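Suvitz Bimanual Teaching Station

Product overview | Specifications | Operation | Ordering

The Suvitz is a tabletop station for teaching two-arm tasks by remote control. The operator moves a pair of hand-held leader arms, the follower arms on the bench repeat the motion, and every joint position, gripper opening and image is written to one synchronized file. It is supplied by Merko as a complete station or as an upgrade to a customer's existing follower arms.

The station was designed for tasks in which the object changes shape while it is being handled: cloth, bags, cable, soft packaging. Such tasks are difficult to script, as the position of the fabric after one grasp decides where the next grasp should go. An operator makes that decision by eye, and the recording keeps both the decision and the motion that followed.

Teaching modes

Remote control. Leader and follower arms are matched joint for joint. Motion is passed through directly, with a speed limit and a workspace limit applied on the follower side. The gripper follows a spring-loaded trigger on the leader handle. Left and right sides can be engaged separately, so one arm can hold fabric in place while the operator repositions the other handle.

Hand guiding. The follower arms are switched to gravity compensation and moved directly by the wrist. Suitable for setting start poses, marking approach points and teaching short single-arm moves. Not recommended for recording cloth work with cameras running, as the operator's hands and sleeves will be in view for most of the episode.

Mixed. Start and end poses are set by hand guiding, and the work between them is recorded by remote control. This is the mode most customers settle on for folding and sorting.
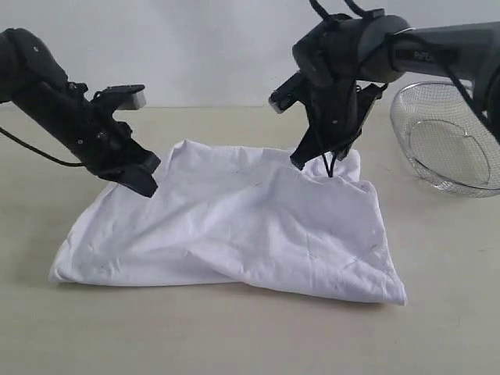 Cloth handling by remote control: right gripper closed on a fold, left gripper open over the far corner.

Grippers

Each follower arm carries a two-finger gripper. Opening is proportional to trigger travel, and the closing force is capped in software. For thin fabric the cap should be set low and the fingertips brought close to parallel with the table. For a bunched or folded edge, a steeper approach is easier to control from the leader side, and the tips can be brought down on the fabric before closing.

Fingertips are replaceable. Check them at the start of each recording day. A worn tip lets fabric slide during a lift, and the slip is recorded as part of the demonstration.

Workspace and layout

The two arms should face the work from opposite sides with the grasp area between them. Leave enough clearance that both grippers can reach the center of the table without the wrists meeting. A pale, matte tabletop and a plain wall behind it make recordings easier to review, particularly with white fabric, where creases show only as soft shadow. Light from two sides is preferred.

If a basket or bin is part of the task, place it toward the back and to one side, inside the reach of the nearer arm. Its position may be varied between episodes, and should be if the trained policy is expected to tolerate movement. Fix it in one position for the first set of recordings and vary it afterward.

Cable routing

Cables on the follower arms need slack at each joint. A short cable pulls on the wrist at full extension, and a long one can hang low enough to catch on the object. Before recording, drive both arms slowly through the full task and watch any hanging loop at the lowest point of travel. Move the clips if a loop touches the fabric. The Fekete clip set (ordered separately) fits round links and can be repositioned without tools.

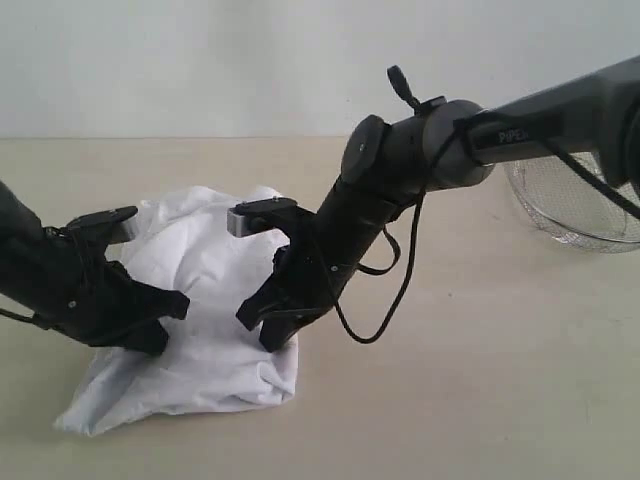

The same slow pass should be used to confirm the grasp heights. The table surface is set as a hard limit in the follower controller, with an adjustable offset. Too large an offset and the fingers close above a flat layer of cloth. Too small, and the tips drag. Start at the default and reduce in small steps with the arm speed at its lowest setting.

Recording

An episode starts and stops by foot pedal. The left pedal starts, the right pedal stops and saves, and both together discard. Discarded episodes are listed in the session log but their data is not kept. Episodes can be labeled during review with a task name, an outcome and a free-text note.

Failed grasps followed by a recovery should be saved and labeled as such. A set containing only clean folds gives the policy nothing to work from when a corner is dropped.

Playback is available on the follower arms at reduced speed. With cloth, playback is a check on the arm motion only. The fabric will not lie the same way twice and the grasp may miss.

Specifications

Follower arms: 2, customer-supplied or included
Leader arms: 2, joint-matched to follower
Longest single episode: 599 seconds
Recording rate: 60 samples per second, all channels
Crate size, longest side: 1357 mm
Export: one folder per episode, joint data as table, images as video
Control software: Hallent, version 202 or later
Emergency stop: one on the operator side, one on the bench
Power: single grounded outlet, follower arms and controller

Compatibility

Leader arms are built to match the joint layout of the follower. State the make and model of the follower arm when requesting a quote, along with the mounting arrangement (tabletop, rail or frame) and the gripper fitted. Followers with fewer than six joints are not supported in remote control mode. Hallent runs on a standard desktop computer, which is not included.

Maintenance

Leader arm joints should be zeroed after transport and whenever a handle has been dropped. The procedure is run from the Hallent setup page with both arms in their cradles. Check mounting screws on the grippers weekly if the station is in daily use. Wipe lint from the finger joints with a dry cloth. Compressed air pushes lint further in and should not be used.

What is supplied

Leader arm pair with cradles
Synchronization unit and cables
Foot pedals
Bench and operator emergency stops
Spare fingertips, two pairs
Printed setup guide

Ordering

Stations are built to order. Upgrade kits for existing follower arms are quoted separately and do not include grippers. Quotes are issued by Merko on receipt of the follower details listed under Compatibility. Replacement fingertips and Fekete clips can be ordered without a quote.

Page revised Thu 15 May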